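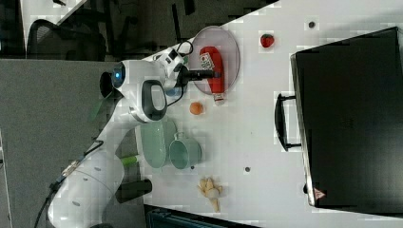
Lorer has been making play kitchen sets for long enough that its founder no longer keeps a full sample of every one. The company lists 1,432 items, from single strawberries to complete tea services, and its owner talks about them the way a grocer talks about stock.

"People want the food first," she says. "The dishes come second. A child will serve an orange on the floor if there's no plate."

She started with fruit and sold the first 500 pieces at school fairs. Dishes followed after parents wrote in to ask for them. The mint green took the longest to settle on.

"We went through a lot of greens. Most of them looked like a hospital. This one goes with food, and it goes with the blue, so we stayed with it."
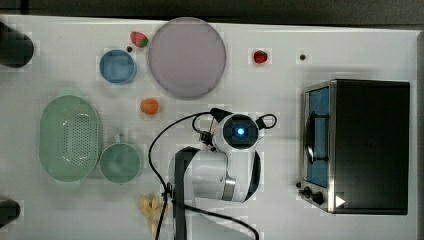

Mint-green pieces with the blue bowl, a plate and play fruit.

She is firm about sizes. A bowl has to hold a few pieces of fruit, and a plate has to be big enough that things don't roll off when a four-year-old carries it across a room. The colander has real holes because children pour things through it, usually sand.

"We tried one with the holes only printed on. Kids noticed right away. It came back from the test families with complaints."

Not everything in a play kitchen comes from Lorer, and she doesn't mind that. Families mix sets, and she does the same at home. Soft pieces are the ones she hears about most — parents like that they make no noise when dropped.
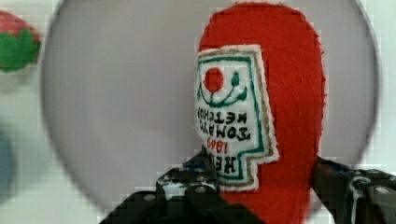 KOCABAŞ, April 2022

The second part of our conversation took place over a table of kitchen things, and it turned to bottles. She likes a plush ketchup with a stitched label.

"You can feel the letters. A child who can't read yet will still run a finger over them. Printing wears off, but thread stays a good while."

Her advice on cleaning is short. Hard pieces go in warm water with dish soap. Felt gets a damp cloth and time to dry. She does not recommend the washing machine for anything with stuffing in it.

On storage, she says most families own too much. She once counted 80 pieces in her own children's bin and put all but a handful away in the closet.

"They played longer with what was left. I rotate it now. Every 6 weeks something goes back and something else comes out."
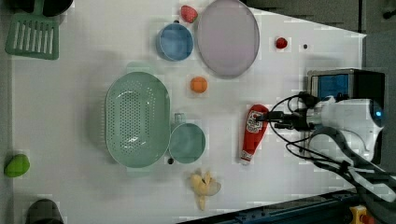

Ketchup, fruit and dishes together on the white tabletop.

Asked what she would buy first for a new play kitchen, she names a bowl, a plate, a pot with a handle and some fruit. Bananas are a safe choice. Lorer's next set, called Preltulance, is due in June and will add cups and a second plate in the same pink as the first.

"I'd still start with the bowl," she says.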